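ハンドグリッパー二台目の予算を組む、の巻

2022年3月28日(月)

年度末です。世の中の会社員は経費の締めに追われている時期だと思いますが、私は自宅の食卓で自分の財布の予算会議をしています。出席者は私ひとり、議題は「七月までにデータ収集の機材をどこまで揃えるか」。楽しすぎて昨夜は二時まで表計算ソフトをいじっていました。

前から読んでくださっている方はご存じのとおり、うちでは手持ち式のグリッパーで家事の動作を記録して、それを小さなロボットアームに覚えさせる、ということを趣味でやっています。最初は片手だけでした。コップを動かす、積み木を箱に入れる、そのくらいなら片手で足ります。ところが布に手を出した途端に世界が変わりました。布、すごいんですよ! つまむ場所がちょっとずれただけで、まるで別の形になる。タオルを半分に折るだけの作業で週末がまるごと消えたこともありますが、あの週末は今年いちばん充実していた気がします。

それで、やっぱり両手で記録したい。借り物でしばらく両手の収録を試してみて、もう片手には戻れないとわかったので、ちゃんと自分の一式として揃えようというのが今回の計画です。

まず候補の話から。

ひとつめはEvachのキット。部品がばらばらで届いて、自分で組むタイプです。関節のねじを締める加減で開閉の重さが変わるので、組み立ての腕がそのまま使い心地に出ます。私はこういうのが大好物なのですが、左右で同じ重さに揃えるのはなかなか骨が折れそう。見積もりをお願いしたら、担当のLuzius Widmerさんが驚くほど丁寧な返事をくれて、左右をペアで注文するなら調整用のスペーサーを同じ箱に入れてくれるとのこと。こういうやりとりがあると、もう気持ちがだいぶ傾いてしまいます。

ふたつめはBestirico。完成品で、箱を開けたらすぐ使えるそうです。値段はEvachのキットよりはっきり高い。ただ、指先のパッドが交換式で、硬さを選べるのが魅力です。布をつまむときにパッドの硬さがどれだけ効くか、これは一度やってみるとびっくりしますよ。硬いと布の下に入りやすいけれど、つまんだあとに逃げる。柔らかいとよく食いつくけれど、薄い布の一枚目だけを取ろうとして二枚目まで連れてくる。

みっつめに中古という手もあります。フォーラムでDamian Haslingerさんが一組手放すと書いていて、かなり心が動きました。写真で見るかぎり状態はよさそう。ただケーブルが片方だけ別の型に替えてあって、固定の仕方も左右で違うようです。収録中に片方だけ信号が途切れたら、と想像すると少し怖い。質問を送って返事待ちです。

本体以外にもお金はかかります。ここを甘く見て、去年は痛い目にあいました。アームの土台を買ったのにクランプの予算を忘れていて、届いてから二週間も床に置いたまま眺めていたんです(眺めるのも楽しかったのですが)。今回は周辺の品をぜんぶ書き出してから本体の上限を決めることにしました。

ケーブルは長さ違いで予備込み。パッドは消耗品扱いで、半年分をまとめて計上。ねじのゆるみ止めは一本あれば当分もつ。収録したデータをしまうディスクは、いまのものが残り少ないので増設。それから小さなトレイ。工具を床に置くと必ず一本なくすので、これは譲れません。

いちばん悩んだのがケーブルです。机で使う分には短くていい。でも座る場所を変えたくなるんですよね。テーブルの上、床、寝室と場所を変えて収録すると、同じ「つまんで動かす」でも腕の角度が変わって、データの幅がぐっと広がります。そのたびにケーブルが足りなくて、ノートパソコンごとずりずり引っ越すのは、もうおしまいにしたいのです。

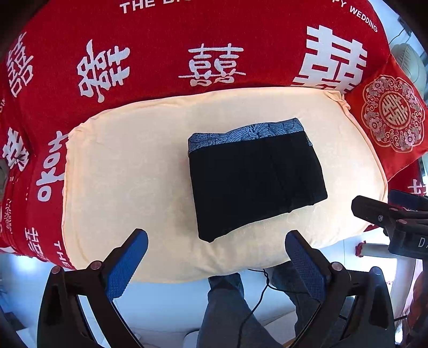 予算表の中でいちばん長く迷っていたパッドの行は、洗濯物のたたみ収録をもとに決めました。布ものの収録では、指先がどんな面を相手にするかで必要なパッドが変わってきます。たとえばクリーム色のクッションにのった、たたんだ黒い衣類。ウエスト部分だけが青みがかったグレーの柄物で、両側に開いた指の先には細かい菱形模様の青いパッドが付いています。こういう柔らかい台の上では、指を下に入れようとするとクッションのほうも沈むので、硬い机の上でうまくいったつまみ方がそのまま通じません。だから机用に硬めのパッド、柔らかい台用に柔らかめのパッド、と二種類に分けて計上しました。膝の前をケーブルが垂れて通るような座り方もするので、ケーブルをまとめる面ファスナーもこの行のついでに追加。安いものですが、書いておかないと私は確実に買い忘れます。

パッドの話をもう少しさせてください。収録仲間のIeva Adomaitisさんは、パッドに使い始めの日を油性ペンで書いておくのだそうです。まねして始めたら、これがものすごく便利でした。なんとなく滑るなと思ったときに裏返して日付を見ると、だいたい自分の予想より古い。交換の目安ができたおかげで、半年に何組いるかもようやく見積もれるようになりました。

ディスクの増設については、手元の記録を数えてみました。布ものの両手収録で、いま残してあるのが163本。一本ごとの長さはまちまちですが、片手のころよりずいぶん容量を食います。左右それぞれの映像が残るので当然といえば当然。このペースで七月まで続けるなら、いまのディスクではまず足りません。そこで増設用のディスクは本体と同じ優先度に上げました。機材が揃ったのに保存先がなくて収録できないなんて、想像しただけで歯がゆい!

さて、肝心の配分です。細かい金額は見積もりの途中なので伏せますが、考え方だけ書いておきます。

予算全体を三つの封筒に分けました。ひとつは本体、ひとつは周辺と消耗品、残りのひとつは何があっても手をつけない予備。予備の封筒は去年のクランプ事件から生まれた制度で、前回はこれのおかげで送料の値上がりを乗り切れました。海外からの取り寄せは為替も動きますし、税金の分もあります。小物の追加注文で送料だけ約3,000円、ということも平気で起こるので、注文はなるべく一回にまとめるつもりです。

本体の封筒では、いまのところEvachのキットを第一候補にしています。理由は修理です。自分で組んだものは自分で直せる。ねじ一本、リンク一本から取り寄せられると聞いて、長く付き合うならこちらかなと。浮いた分をパッドの買い比べに回せるのもうれしい。Bestiricoのパッドが寸法的に付くかどうかは、図面をもらって確かめている最中です。もし付いたら最高の組み合わせになるのですが、こういう皮算用をしている時間がいちばん幸せだったりもします。

制御まわりのソフトは、これまでどおりRollarを使い続けます。左右の時刻合わせがやりやすくなったという更新が出ていて、借り物の機材で試したかぎりでは、確かに設定の手間が減りました。ここにお金がかからないのは本当にありがたい。

アームのほうはMorganの中古をそのまま続投です。つかむ力はそれほどないけれど、相手が布ならこれで十分。新しいアームも見てしまうと欲しくなるので、カタログは閉じました。閉じたのですが、しおりは挟んであります。

購入までの段取りも書いておきます。四月の前半に見積もりを揃える。後半に注文。連休のあいだに組み立てと左右の調整。五月は慣らしを兼ねてタオルだけ。六月から衣類を少しずつ増やして、七月に一度まとめて学習させてみる。こうして並べると余裕がありそうに見えますが、部品の到着が遅れたら連休の楽しみが丸ごと後ろにずれます。そのときは先に収録用の衣類を選び直して、色と厚みの一覧を作るつもり。薄手のシャツ、厚手の靴下、伸びる生地、伸びない生地。この一覧づくりも前からやりたかったので、遅れても遅れなくても忙しい春になりそうです。

前回の記事にコメントをくださったAngeliki Drakosさんから、両手にすると必要な練習量も倍になりますか、という質問をいただいていました。私の場合は倍では済みませんでした。右手で布を押さえておいて左手で折る、これが人間の手なら何も考えずにできるのに、グリッパーを持つと急に左右がけんかを始めます。ただ、しばらく続けていると突然すっと揃う日が来るんです。あの感じはぜひ味わってほしい。最初はハンカチくらいの大きさがおすすめです。

それからSabina Kollárさん、重さについてのご指摘ありがとうございました。長く持っていると手首にくるので、候補の比較表に「重さ」の列を足しました。Bestiricoは公表値が見つからず、問い合わせ中です。わかったら表ごとここに載せます。

次回は見積もりが出揃ったところで、比較表の全部の列を公開する予定です。中古の件もHaslingerさんから返事が来ていれば一緒に書きます。パッドの硬さ違いを試したことのある方、どの生地に何を使っているか、コメント欄でぜひ教えてください。特に伸びる生地!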